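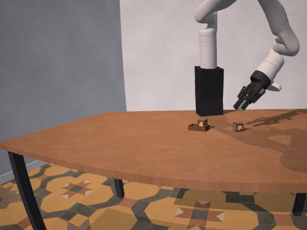
Minutes of the Sedden Robotics Club

Monday 14 December 2020, held online, start 6 pm

Present: the chair, the secretary (taking these minutes), the programming group, the build group, the link teacher for the second half.
Apologies: the club's contact at Triltow College, who had a clash.

1. Minutes of the last meeting

Agreed, with one correction. The last minutes said that the arm task was "nearly finished". The programming group asked for this to stay in. The secretary asked what had been finished. After some discussion the words were changed to "under way".

2. Matters arising

The cable for the old line-following buggy has still not been ordered. The build group said there was no point while the workshop is shut. Carried over.

The letter to Triltow College about sharing their workshop in the spring has been sent. They have replied that they will let us know. The chair took this as a yes. The secretary did not.

3. The Plumuvis entry

The club is entered for the Plumuvis Challenge in the under-18 section, which this year is being done entirely in simulation. The programming group gave its report and shared a screen.

Both practice tasks now load. In the first, the arm has to put numbered cubes into the shallow tray in the order given on the task card. In the second, it has to pick up a block by its peg and set it down on a marked square. The group said the first was going well. Asked how well, they said it had worked on Saturday. Asked how many times it had been tried on Saturday, they did not have a note of it.

The secretary said that a run which worked on a day with no note kept is not much use to anybody, and that the same thing was said about the buggy last year, up to the morning it drove off the table at the open evening. The programming group felt this was unfair, as the buggy was a wheel problem.

There was a longer argument about the cubes. At present the program is told where each cube is, straight from the simulator. It does not look for the number on the face. One member said this was fine because the rules allow it in the practice round. The chair read out the rule, and it does allow it. The rule for the scored round is on the next page and says that positions will not be given. So the part we have working is a part that will not be there on the day. The group said they knew this and were going to do the vision part after Christmas.

The link teacher, joining at this point, asked whether reading a 6 would be a problem if a cube was lying the other way up, when it would look like a 9. The group had not thought about it. Someone thought there were no nines in the set. To be checked in the rules before anyone writes code that depends on it.

Action: programming group to keep a run sheet from now on. Every attempt goes on it, including the ones stopped by hand. A run only counts as a success if the cube is in the tray and the arm has let go.

Action: secretary to look up which numbers are used on the cubes.

4. The peg task

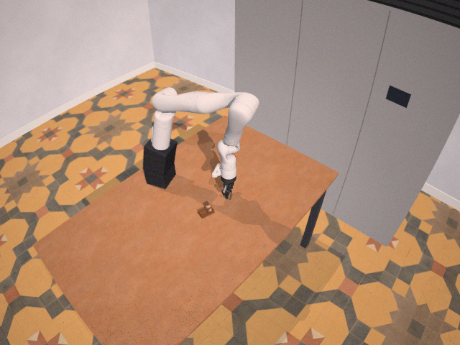
Approach height is the main thing holding up the second task, in the programming group's view. They want the arm to come to a stop above the table, move sideways at that height, and then drop straight down over the peg. The build group thought it would be simpler to come in at a slant and save time. They were shown the arm at its stopping point, with the gripper straight down and its fingers close together, and the block still a little way off in front of it. From there, the programming group said, a slanted path with the fingers like that would only push the block along. The build group said in that case open the fingers first. This was agreed to be a good point and the group will try both ways.

The secretary asked whether saving time matters. It does, a bit. There are 8 points for speed in the scored round, but they are only given if the block ends up on its square, and it has not done so yet. It was suggested that the club leave speed alone until something has been put down where it is meant to go. Agreed by all except one member, who would like it noted that speed is the interesting part.

The block slid when it was touched in two of the runs the group remembered. One view is that the friction setting is too low. Another is that the gripper is arriving off centre and the setting has nothing to do with it. The group wanted to turn friction up. The link teacher pointed out that the scored round uses the organisers' settings whatever we do to our own copy, so all this would do is make our practice easier. The group accepted this without much joy. Settings to be put back as supplied.

Action: programming group to put back the supplied settings and say so in the shared folder.

Action: build group to draw the two approach paths on squared paper, side view, and scan them in. Not on the back of something else.

5. Whether any of this is robotics

Raised by the build group, who have had very little to do since the workshop closed. They said, fairly enough, that they joined to make things and have spent the term watching other people share a screen. They also doubt that a program which works on the simulated arm will work on a real one. There is no slack in the joints, nothing is sticky, and the table never gets knocked.

The chair said that simulation is what firms use and that it is good experience. The secretary asked which firms and whether they stop there. The chair did not have an answer ready but offered to find one.

The programming group said that most of their mistakes so far would have been mistakes on a real arm as well, and that at least here a bad path costs a restart. This was the best argument heard on the subject all evening. It doesn't settle the question of what the build group is supposed to do until March.

Several ideas came up. One was to make a cardboard tray and a set of numbered cubes, so that the vision part can be tried with a phone camera on real objects in real lighting. The kitchen table would do. There was more interest in this than in anything else on the agenda, and it is cheap. Another idea was to design a gripper of our own. Dropped for now, as we have nothing to fit it to.

Action: build group to make one tray and one set of cubes at home and take photographs of them under different lamps, for the programming group to use.

6. The Tamura kit

The link teacher has been offered a Tamura desktop arm on loan for the spring. The leaflet was passed round as a file. It says the arm is suitable for all ages and can be set up in 4 minutes. The secretary would like to see that. It also says that a computer "may be required", and the club asked for this to be made clear before anyone signs.

The loan is free but we pay for the return delivery, and the price of that is not given. No decision. The build group is strongly in favour. The chair is in favour. The secretary is in favour once there is a price, in writing.

Action: link teacher to ask about the delivery charge, the computer, and who pays if it is dropped.

7. Progress chart

The chair proposed a progress chart for the club web page, showing each task as a percentage. The cube task was put forward as 80 per cent. Nobody could say 80 per cent of what. The chart was voted down and the run sheet will go up in its place once there is something on it.

8. Any other business

Could members please mute when eating.

The shared folder now has several files called "final". The one that runs is the one without "final" in its name. Programming group to tidy up.

A member asked if the club could enter the team under a better name. Suggestions by message to the chair, who will bring a short list.

9. Next meeting

First Monday of term, 6 pm, online again unless we hear otherwise. The run sheet is to be in the folder before the meeting, even if all it shows is failures.

Meeting closed at 8 pm.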